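How to find out if a machine can put away your shopping: a test you can do at home

By Vilém Vondráček
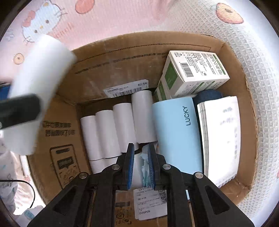 Can a robot do household chores already today?

Some chores, and only some parts of them. A machine can vacuum a flat floor, cut grass and wash dishes after a person has loaded them. Work with mixed objects, such as unpacking, folding and tidying a shelf, goes well in some attempts and badly in others, and in most homes a person must still stay near.

I am writing this guide for people who read big promises about home robots and want to judge them with their own eyes. I worked eleven years in a packing hall in Drendgate, where we had a sorting arm from Flaren, and later I helped to test smaller arms for kitchens. The test I explain is the one I use myself. You need one cardboard box, things from your cupboard, a pencil and one free afternoon. If you can borrow an arm or see a demonstration, good. If you can't, you can do the test with kitchen tongs, and you will still learn a lot.

What you need

An open box, not too deep.
Paper rolls, four or more.
One big smooth cylinder, for example a can or a tub.
One flat soft pack and one carton with hard corners.
Something light and crumpled, like an empty plastic wrapper.
A cloth to put under the box.
Tongs with two fingers, or the arm you want to test.

Step 1. Pack the box badly

Please do not arrange the things nicely. Many demonstrations show three objects on a clean table with a hand's width of space between them. A real delivery is different. Rolls lean on each other, the carton stands at an angle, and a wrapper is pushed down between two other things. Pack until the objects touch on at least two sides. Put the box on the cloth and leave the flaps open, because flaps get in the way and this is a part of the job.

Step 2. Write down the order before you start

Look in the box and decide which object should come out first. You will do this in one second and you will probably not notice that you did it. For the machine it is a separate task. Write your order on paper and compare it later with the order the machine has chosen. When I tested the Skaltden arm, it liked to begin with the largest object, also when two smaller ones were leaning on it.

Step 3. Take out the rolls

A paper roll is friendly to a gripper. It is soft, it is light, and it forgives a wrong angle. The difficulty is in the row. To hold the second roll, the fingers must go between it and its neighbors, and there is no gap. A person pushes one roll aside with the back of a finger. With tongs you have to pinch the top edge and pull up slowly. Count a try as good only if the other rolls stay in the box.

Step 4. Take out the cylinder

Here you test the opening of the fingers. Measure the cylinder first. Mine is 142 millimeters wide, and one of the arms could not open so far, so it tried to hold the rim and slipped. If the object is wider than the fingers can open, write "not possible" and go on. Do not help by turning it.

Step 5. Take out the flat pack and the carton

The pack bends, and the carton does not. Use the same force for both and you will see what I mean: a grip that holds the carton can leave marks on the pack. Watch the lower corner of the carton as well. It likes to catch on the wall of the box and lift the whole box with it.

Step 6. Find the wrapper

This is the hardest step for machines which use a camera. Clear plastic shows what is behind it, and it changes shape when touched. In my notes the wrapper was left in the box more often than any other thing.

Step 7. Put the things where they belong

Taking out is half of the chore. Choose a shelf and repeat everything to the end. The time should stop when the last object stands on the shelf and the box is folded flat.

How to read your results

I made 200 tries with single objects, using the arm of my colleagues at Sitthichai, and 26 tries with a full box. The longest full box took 683 seconds. My neighbor's daughter emptied the same box while she was talking on the phone.

Look mainly at how the tries fail. An arm that stops and waits can be used in a home with some patience. An arm that drops the jar and continues with the next object should stay in the workshop for now.

If you repeat the test after a software update, keep the same objects and pack them again in a new way. I do mine every April.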